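机器到底能不能干家务和车间杂活(串)

1/ 每隔一阵就有人问我,机器现在能不能干杂活。我的回答一直是:先说哪一件,再说在谁的台面上、谁来收尾。下面按活讲,从筒类零件的取放和擦内壁讲起。想到哪写到哪,中间会岔到厨房去。

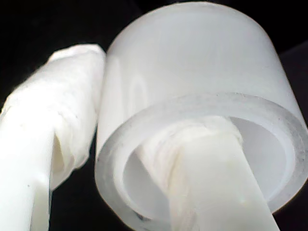 2/ Noémie McKinnon 回我说,她觉得取个筒、擦个筒这种活早就自动化了,工厂里几十年前就有专机,为什么还拿出来当难题讲。

3/ 专机确实有。专机的前提是筒的尺寸固定、来料姿态固定、节拍固定、产量大到能摊掉夹具费。Gittins 这边的车间四条都不满足:筒有长有短,有的磨砂有的透明,一筐倒出来什么角度都有,下周可能就换规格。所以这里说的“杂活”,指专机不愿意接的那部分。

4/ 先说夹持。从端口夹筒壁,一边在里一边在外,好处是跟外径基本无关,长筒短筒都能拿。坏处是筒的重心离夹点远,一抬就有转矩,筒会绕着夹点往下垂。人也这么拿,但人会顺手用小指托一下。

5/ 垂下去的角度和摩擦有关,和壁厚有关,也和筒里有没有东西有关。控制上能补,前提是你知道它垂了多少。磨砂半透明的料,深度相机给出来的点云经常是一团糊,壁的内外两层混在一起,靠它算角度不可靠。

6/ 包布。硬的夹爪直接上塑料,两个后果:要么滑,要么留印。裹一层软的东西,摩擦上去了,印子也少了。代价有三条,各写一帖。

7/ 第一,软层会跑。裹上去的布在剪切力下会一点点往后堆,堆出褶子以后接触面就变了。早上标好的夹持力,下午未必对。刚开始我们以为是电机漂移,查了半天驱动器,驱动器没问题。

8/ 第二,软层会脏。布吃灰,吃了灰再去碰下一个件,等于把灰搬过去。做外壳的无所谓,做要求洁净的件就得换布,换布这件事现在还是人来干。算自动化率的时候请把换布的人算进去,很多报告没有算。

9/ 第三,软层吃掉了触觉。指尖传感器隔着布,能分出“有”和“没有”,分不出“碰到边”和“压在面上”。往筒里伸的时候这两个差别很要紧:碰到边就该停,压在面上才该加力。

10/ 有人会说用硅胶套。用过。硅胶在干净塑料上很好,沾了脱模剂就变成滑的,而且换一次要拆指尖。布的好处是便宜,撕掉再裹一层就能接着用。选型这种事,最后往往是看谁值夜班,值夜班的人愿意换哪一种。

11/ 再说擦内壁。这个动作拆开是:进筒、贴壁、带压转、退出、检查。难度集中在贴壁和检查。进筒只要对中就行,对中在短筒上是个解决了的问题。

12/ 贴壁为什么难:压力小了擦不掉,压力大了布卡住,筒跟着转。人解决这个问题靠另一只手攥住筒,而且两只手之间有默契,一只手加力另一只手跟着加。双臂设备理论上也行,实际标定两条手臂之间的力关系,工作量比写擦的动作本身还大。

13/ 检查更难。端口上的细灰点,斜着打光看得见,正着打光看不见。内壁深处光进不去。人会把筒举起来对着灯转一圈,眼睛和手一起动。固定相机做不到,除非给每种长度配一套光源,那就又回到专机了。

14/ 给数字。Stumotier 那套流程,我们跑了 1000 次抓取,只统计“拿起来、放到位、没掉、没压变形”。中途需要人碰一下的有 21 次。听上去不错。

15/ 但是 21 次里头分布很不均匀,大半挤在换规格之后那一小段。也就是说,稳定生产时它像一台成熟设备,一换规格它又变回样机。平均值把这件事盖住了。看报告请找换型之后的前几十件,没有单列的就去要。

16/ 另外一组:擦内壁,100 件,人工复检。我不打算在这里报合格率,因为复检的人前后标准不一样,上午松下午紧。数据不干净就不拿出来。我能说的是,卡布停机发生过,停机以后设备自己恢复不了。

17/ 恢复能力是我现在看设备最看重的一项。演示里看到的都是做成了的那一次。车间里值钱的是做坏了以后怎么办:能不能自己松开、退出来、把件放到一边、继续下一个。能做到这四步的,成功率低一点我也愿意用。

18/ 厨房那边的情况类似,只是没有人在旁边值班。Domora 的家用机我借来用了一段时间,主要让它收碗、叠毛巾、把杯子从沥水架放进柜子。

19/ 收碗:平盘没问题。深碗叠在一起的时候它会把两个当一个拿。拿起来重量不对,它能感觉到,会放回去。放回去以后再试,还是两个一起拿。试到第三次它发通知给我。这个设计我是认可的,知道停。

20/ 叠毛巾:能叠,慢。一条毛巾的时间够我叠完一摞。支持者会说慢没关系,你不在家它慢慢叠。这个说法成立的条件是它不需要我,可它找不到毛巾角的时候需要我。

21/ 杯子:玻璃杯和磨砂塑料杯,后者失败多。理由同第 5 帖,半透明材料深度不准。在家里还多一个麻烦,早晨的太阳照进来,杯壁上一条亮带,算法以为是边缘。拉上窗帘就好。我为了机器拉窗帘,这要算成本。

22/ 有位读者私信问,那扫地机算不算成功。算。它成功的原因值得抄:任务面是平的,工具一直贴着工作面,失败的代价低,做漏了明天再做。拿这几条去套其他家务,擦台面勉强,洗碗机内部摆放不行,叠衣服不行,收玩具一半一半。

23/ 再套车间:搬标准箱,行。贴标,行。拧已经对好的螺丝,行。从乱筐里挑半透明筒,刚过线。理线束,不行。给软管套卡箍,我见过能做的,没见过连续做一个班次不叫人的。

24/ 关于“人形”。我没有立场。筒不在乎是谁来拿它。要关心的是手腕能转多大、指尖有多厚。指尖厚度这一项被严重低估,伸进小口径的筒里,再裹上一层布,余量很快就没了。人的手指能压扁一点,刚性手指不能。

25/ 关于学习类方法。遥操作采一批示范,再训练,对付姿态变化确实比手写规则强,我在取筒这个动作上看到了明显差别。可它学到的也包括示范者的坏习惯。我们有一批示范里操作员总爱先在筒口磕一下再进去,模型也磕。

26/ 那个磕的动作后来查明白了,操作员靠磕来判断位置,因为从屏幕上看不出深度。模型不需要磕,但它照做。删掉那批示范重训,磕没了,进筒偏心的失败多了一些。也许磕是有用的。这件事我还没想清楚。

27/ Flarby 的人来看过,问能不能把布换成一次性的套,自动弹出自动装新的,像取样枪头那样。机构上可行,我估计他们最后会做。难点在套子装歪了怎么发现。又是检查的问题。

28/ 说成本。别拿设备价格除以人工工资,那个算法在杂活上不成立。杂活的特点是一个人手里同时有好几样,擦筒的人顺手接电话、签收、扫地。你把擦筒拿走,人还在那里,工资一分没少。要省,得把一整串都拿走,或者让这个人去做别的值钱的事。

29/ Gittins 的排法是后一种:设备做取放,人做内壁和复检,2 个工位并成一个。没有裁人,加班少了。车间主任的评价是“还行”,她对新咖啡机的评价也是“还行”,各位自己换算。

30/ 家里那边没有并工位一说。我的账是:收碗这一件它替我做了,每天省下一小段时间;叠毛巾我又拿回来自己叠了;杯子看天气。要不要买,看你家碗多不多。

31/ 有人在下面问指标怎么定,给个我自己用的表,按重要性排:
两次叫人之间的平均时长
叫人以后人要花多久才能离开
换规格之后多久回到平时水平
弄坏东西的代价
速度
成功率放在哪里?它已经包在第一条里了。

32/ 第二条多说一句。叫人不可怕,叫了人以后要重启、回零、把半个流程重走一遍才可怕。Stumotier 早期版本卡一次布,人要在旁边站很久。七月那次更新以后改成松爪退出、原地续做,同样的卡布,人过来扯一下布就能走。故障次数没变,大家对它的评价变了很多。

33/ 补一个常见误解:力控好了就不需要软层。试过裸指加力控,在磨砂面上夹得住,可是筒口那一圈比较硬,棱又明显,裸指走到倒角附近会突然滑一下。力控的反应再快也追不上那一下。软层在这里起的是机械上的缓冲作用,软件替代不了。

34/ 再补一个:加吸盘。外壁吸附对短筒可以,磨砂面漏气,要看粗糙度。长筒吸一点会甩,吸两点又要管间距。内壁擦拭时筒要抗转,吸盘抗转很差。所以取放能用,擦的时候不用。

35/ 有朋友问我最看好哪件杂活先被拿下。我的排序:车间的上下料,然后是餐厅后厨的平盘回收,再往后是酒店布草的分拣(只分拣,不叠)。家庭排最后,因为家里每一户都是换规格,而且每天都在换。

36/ 如果你手上正好有类似的活想评估,别先找供应商。自己站在工位旁边看一个班,记下这个人停下来做“别的小动作”的次数:吹一下灰,转一下件,拽一下手套,换个角度看。每一个小动作都是以后要付钱的功能。

37/ 我自己看擦筒的时候记漏了一样:操作员每擦几个会把布翻个面。太自然了,我根本没当成一个动作。设备上线以后擦痕越来越多,回头看录像才发现人一直在翻布。后来加了一步转指,算是翻布的替代,效果一般。

38/ Noémie McKinnon 又追了一句,问那结论到底是能还是不能。取放:能,带看护。擦内壁:能做,不能托付。复检:不能。收碗:能。叠毛巾:对我来说不能,对不着急的人可能能。

39/ 10月4日星期四我还要去 Gittins 跑一轮新规格,壁更薄,口更小。准备试两种裹法,一种缠紧,一种留点余量让它自己堆。数据够干净就接在这串后面发,不够干净就只发结论。

40/ 评论里要接线图的,没有接线图,夹爪就是标准的平行开合,供电和总线按厂家手册来。要布料型号的,仓库里抓到什么用什么,棉的为主,掉毛的别用。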